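# Collecting Used Household Batteries in a Student Residence

Project report, second year, Environmental Technology
Residence Surnton, spring term

## 1. Why we chose this subject

In our residence there are 111 rooms, and almost every room has something that runs on small batteries: a remote control, a clock, a wireless mouse, a bicycle light. When the batteries are empty, many students do not know where to bring them. The nearest shop with a collection point is on Sequeira Road, and it is a walk of 20 minutes. So the batteries stay in a drawer, or they go into the general waste.

Our group wanted to find out how many used batteries can be collected if the collection point is inside the building, and how much work it is to sort them. We also wanted to try a simple sorting method that does not need an expensive tool. The project was done as part of the course Materials and Waste, and the collecting was finished in May.

## 2. What we asked before we began

We put a short paper form in every letter box. It had only four questions, because we know from ourselves that long forms are not filled in. The questions were: what do you do with empty batteries, do you use rechargeable ones, do you know where the collection point is, and would you use a box in the entrance hall.

Most of the answers said that the person keeps the batteries "for later". A smaller group wrote that they throw them in the normal bin. Few students used rechargeable batteries, and the reason given was nearly always the price of the charger. One person wrote that he had moved house with the same bag of old batteries two times.

We must say that the form has a weakness. Students who are already interested in waste are more likely to answer, so the real situation is possibly worse than our answers show.

## 3. The collection box

The box was placed beside the letter boxes, at the height of the hand. Our first box was a shoe box with a hole in the lid. It was too weak and the bottom opened after one week. The second box was a plastic food container with a lid that screws, which we got from the kitchen of the residence. We named it Okix, a word without meaning, so that people could speak about it easily.

On the front we wrote what may go in:

- round batteries of the common sizes
- square nine-volt batteries, with tape over the contacts
- no button cells
- no batteries from telephones or laptops
- nothing that is swollen or leaking

The last two rules were important for safety. In the beginning somebody still put a telephone battery in the box, and we brought it to the shop the same evening. After that we made the letters of this rule bigger and it did not happen again.

We emptied the box 13 times. In total we received over 2,000 batteries, much more than we had expected. A large part came in the first weeks, when people brought what they had kept at home for a long time. Later the amount became small and regular.

## 4. Sorting

The sorting was done in the storage room on the ground floor. It has a concrete floor, and this was practical: it does not burn, it is easy to sweep, and a small stain does no harm. We worked with gloves and kept the door open.

We divided the batteries first by size and then by condition. For the condition we looked for white powder, rust at the ends and damage to the outer cover. Batteries with one of these signs went into a separate jar with dry sand.

At first we wanted to sort by colour also, with the idea that the colour of the cover tells the type. This was a mistake. Each maker chooses the colours as he likes, and two batteries that look nearly the same can be of different chemistry. It is necessary to read the printed text - and on an old battery this text is sometimes rubbed away.

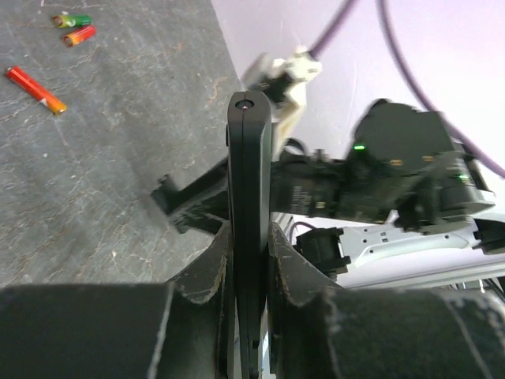
*Figure 1. Three batteries on the concrete floor, one green and gold, two in red with orange or yellow tones.*

A second difficulty was that round batteries roll. On the table we lost many of them over the side, so we moved the work to the floor and laid them down with some space between them. We also kept the ends from touching each other, as the course book advises.

## 5. Results and discussion

The common small sizes were by far the largest group. Leaking batteries were few, but they took the most time, since the gloves had to be cleaned after each one. We had planned to measure the remaining voltage of every battery with the meter Surier from our laboratory. In practice we measured only one part of them. Even so, we found a number that were not empty and could still run a wall clock.

If we did the project again, we would:

1. use the strong container from the first day
2. make the rules with drawings, for students who read English slowly
3. keep a small box for batteries that still have some charge
4. write the date on each bag when the box is emptied

The fourth point we learned late. Two bags were mixed in the storage room, and for these weeks we can give only the total.

The container is still in the entrance hall. The residence office has agreed to bring the contents to the shop at the end of each term, and the jar with sand is kept on the upper shelf, with a label in red pen.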